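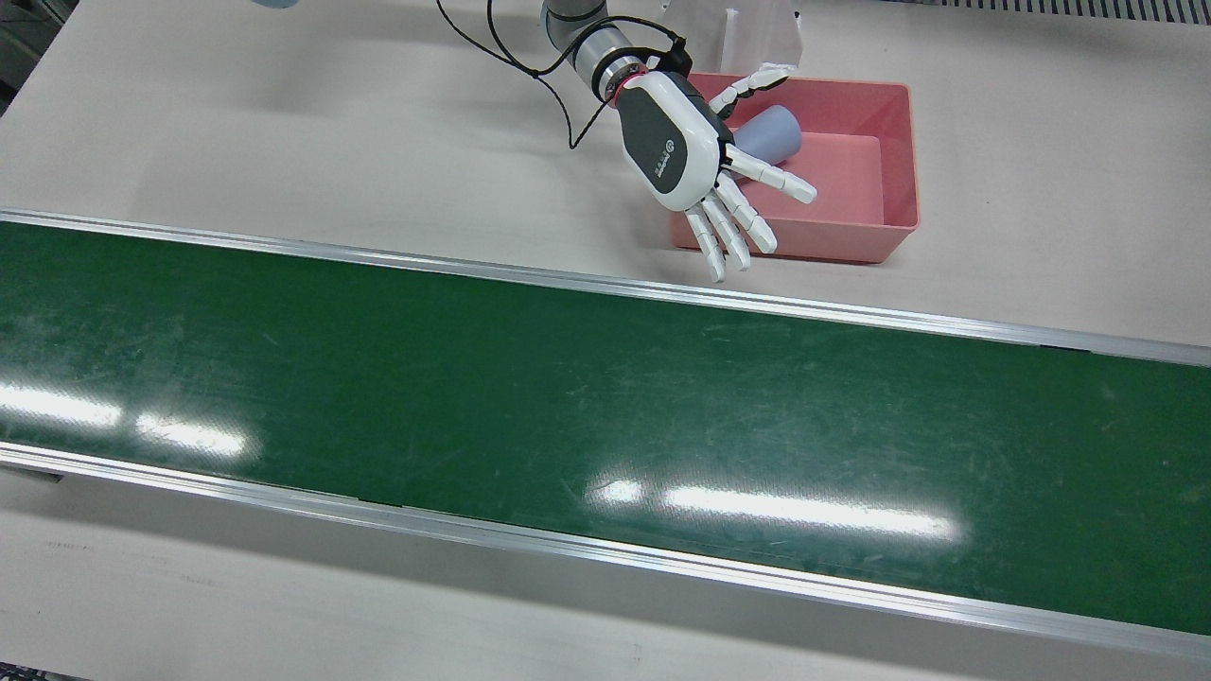 The inshore crab licences at Fletden are issued by the harbour board, and this project examined how they were shared out in the last round. The board received 82 applications and granted 29. Its rules limit landings by the "shallow tray", an open form much like the salmon-pink one at the top of this page, but give no size for it.

Applicants were ranked by years of residence. Boats from Astdale were considered only after local boats.
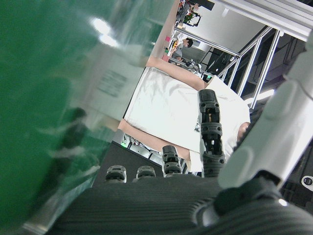
Can a licence be sold?

Licences remain the property of the board and return to it when the holder stops fishing. Holders may name a relative to apply in their place.
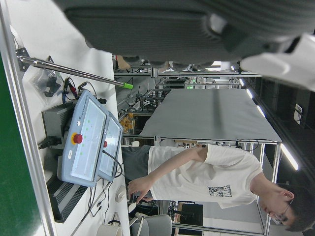

Nawal Filali

Of the licences granted, 13 went to households that already held one. The rules permit this, although the published guidance does not mention it. The report recommends that the ranking be printed in full before the next round.
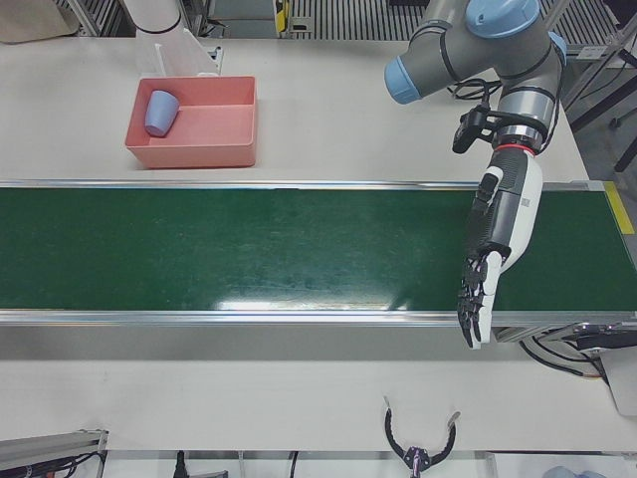
Dalia El Fassi wrote in reply that residence should still count first, and that a fixed tray size would do more for small boats than a printed list.

Projects > Coastal Studies > Fletden Licences
Reports Methods Contact Search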